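Urorside Kitchen News: The green set, the worktop and the banana bread

The July delivery has been unpacked and the small kitchen at Urorside is back in use. Anyone who cooked with us in spring will remember that the old utensils had come to the end of their life. Two of the sieves had lost their handles and the measuring jug had no numbers left on it. These have gone, and the shelf over the sink now holds the new plastic things, nearly all of them in the same soft green.

The set came from Ojala, who had a clearance on the colour. We paid 178 pounds for the lot, including delivery, and it came out of the 2663 pounds raised at the plant sale. The rest is going towards the extractor fan and a second fridge. The fridge has been ordered from Varkach and should be here before the autumn sessions start. The fan is taking longer. We have one quote and are waiting for another.

A few notes on the new things, as people have been asking.

The colanders are large. One will take enough pasta for a table of 10, and it also does well for washing salad leaves and soft fruit. The slots are narrow, so rice stays in, although very small grains such as quinoa still need the metal sieve from the drawer. Please rinse the colanders straight after use. Starch dries in the slots and then has to be picked out with a brush.

The cups have a short handle and are meant for scooping and pouring as well as drinking. We use them for flour, oats and dried beans. They are not marked with measurements, so for baking please use the scales. The scales live on the windowsill and take two batteries, which are in the tin marked Odds.
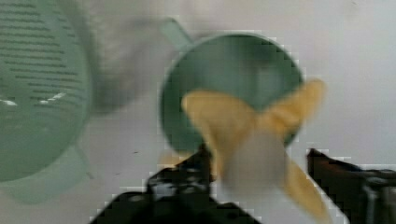

Green colander and cup, with a partly peeled banana.

Fruit is the other news. The Sistance shop has started passing on its ripe bananas at closing time, and there are often more than we can eat. We would like to keep this going, so it helps if they are used in order. The ripest go in the bowl nearest the door. Peel them over the worktop and put the skins in the compost caddy under the sink – the caddy is emptied each evening, and skins left in the ordinary bin bring in fruit flies within a day or two.

Bananas that are too soft to eat can be peeled, sliced and frozen in the bags from the top drawer. Please write the month on the bag. We have found several from last year with nothing on them at all, and these were thrown out.

The banana bread that went so quickly at the last open evening is made like this. Mash three very ripe bananas with a fork. Stir in 100 g of melted butter, 120 g of soft brown sugar and two beaten eggs. Add 225 g of self-raising flour, a pinch of salt and a teaspoon of cinnamon, and mix until there is no dry flour left. Spoon it into a lined loaf tin and bake at 170 fan for 50 minutes, then test with a skewer. It may need another 10 minutes if the bananas were large. Leave it in the tin until it is cool enough to handle. It keeps for four days wrapped up and slices better on the second day.

For those who can't have egg, we have tried it with an extra half banana and a tablespoon of oil in place of the eggs. The loaf is flatter and a bit damp in the middle, but it toasts well.

The worktop has been cleaned and resealed, and we would like to keep it that way. Turmeric and beetroot both stain, so please use a board for these. Hot pans go on the cork mats. There are four mats and they hang on the hook beside the cooker.

Lastly, storage. The colanders stack inside each other on the lower shelf, with the cups on the rack to the left. Bowls go above. Please don't put anything heavy on top of the colanders, as the rims bend. Lids are still in a muddle – if you have an hour to spare one afternoon and like sorting things, the box is in the hall cupboard.

Kitchen bookings for the autumn open at 9 am on the first of the month. Use the sheet by the door or send a message to the usual address.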